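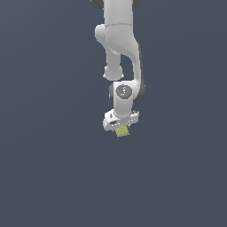
Häufige Fragen zu Anschaffung und Budgetplanung

Auf dieser Seite sammeln wir Fragen, die vor dem Kauf eines Roboterarms bei uns eingehen. Die Antworten beziehen sich auf Einzelplätze mit Arm und Zweifingergreifer. Stand: 2024-01-27.

Womit sollte die Planung beginnen?

Mit dem Teil, das gegriffen werden soll. Notieren Sie Abmessungen, Gewicht, Oberfläche und die Lage, in der das Teil angeliefert wird. Ein Arm, der für das Teil zu groß ausgelegt ist, kostet in der Anschaffung mehr und braucht mehr Platz. Ein zu kleiner muss nach kurzer Zeit ersetzt werden. Wenn Sie uns diese Angaben schicken, können wir meist schon am Telefon sagen, welche Baugröße infrage kommt.

Warum bieten Sie vor dem Kauf eine Simulation an?

Weil sich Greifversuche am Rechner ohne Hardware durchführen lassen. Wir bilden Arm, Greifer und ein vereinfachtes Werkstück nach und prüfen, ob Reichweite und Öffnungsweite passen. Als Werkstück genügt für den Anfang ein einfacher Block. Umgebung, Tisch und Schutzzaun lassen wir in dieser Phase weg, sie kommen erst bei der Layoutplanung dazu.

Was kostet die Simulation?

Das Grundpaket kostet 3000 Euro und umfasst ein Werkstück und einen Greifertyp. Bei einer späteren Bestellung des Arms rechnen wir den Betrag an. Jedes weitere Werkstück wird nach Stunden berechnet, der Satz liegt bei 80 Euro. Reisekosten fallen nur an, wenn Sie die Vorführung bei sich im Haus wünschen.

Wie wähle ich den richtigen Greifer aus?

Entscheidend sind Hub, Greifkraft und die Form der Fingerkuppen. Der Hub muss größer sein als das Teil, und zwar mit Reserve für Teile, die schräg liegen. Ein verdrehter Quader braucht zwischen den Fingern mehr Platz als ein gerade ausgerichteter. Dieser Punkt wird in Anfragen am häufigsten unterschätzt.
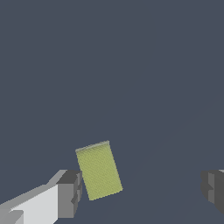
Auch der seitliche Versatz gehört in die Rechnung. Liegt das Teil näher an einem Finger als am anderen, berührt dieser beim Schließen zuerst und schiebt. Bei unempfindlichen Teilen ist das kein Problem. Bei beschichteten oder leichten Teilen sollten Sie Geld für angepasste Fingerkuppen einplanen oder für eine Zuführung, die das Teil mittig vorlegt.

Ist der Greifer im Preis des Arms enthalten?

Bei unserem Einstiegspaket Lelinia ja, bei Mahuika nicht. Mahuika wird ohne Greifer verkauft, damit Kunden vorhandene Werkzeuge weiterverwenden können. Prüfen Sie in diesem Fall den Anschlussflansch. Ein Adapter ist lieferbar, steht aber als eigene Position im Angebot.

Welche Posten werden im Budget oft vergessen?

Das Fundament oder Gestell, der Schaltschrank, Ersatzfinger, die Risikobeurteilung und die Schulung. Dazu kommt die eigene Arbeitszeit während der Inbetriebnahme – sie taucht in keinem Angebot auf und ist trotzdem spürbar. Setzen Sie außerdem einen Betrag für Änderungen am Werkstück an, falls sich Ihre Produktpalette öfter ändert.

Wie zuverlässig sind die Ergebnisse aus der Simulation?

Für Reichweite, Kollisionen und Bewegungsfolge sind sie gut brauchbar. Reibung, Nachgiebigkeit und das Verhalten beim Loslassen werden nur angenähert. Wir fahren deshalb dieselbe Aufgabe mit verschiedenen Startlagen durch und lassen die kritischen Fälle am echten Teil wiederholen. Verwenden Sie simulierte Taktzeiten bitte nicht ungeprüft für Ihre Wirtschaftlichkeitsrechnung. 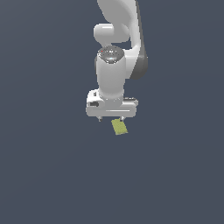

Simulierte Greifaufgabe: Arm mit Zweifingergreifer und schräg stehendem gelbgrünem Block.

Wie lange dauert es von der Bestellung bis zur Lieferung?

Das Angebot erhalten Sie innerhalb von 21 Tagen nach Abschluss der Simulation. Der Liefertermin hängt von der Baugröße ab und wird im Angebot verbindlich genannt. Im August ist unser Lager in Ostdale nur eingeschränkt besetzt, Bestellungen für den Herbst sollten daher vorher bei uns sein.

Kann ich erst mieten und später kaufen?

Ja, über unseren Standort Potov. Mietgeräte sind gebraucht und überprüft. Die Miete wird zur Hälfte auf den Kaufpreis angerechnet, wenn Sie dasselbe Gerät übernehmen.

An wen wende ich mich?

Fragen zu Angeboten und Miete beantwortet Tegan Pearce. Für Simulation und Greiferauslegung ist Neville Nuttall zuständig. Bitte geben Sie bei laufenden Vorgängen die Angebotsnummer an.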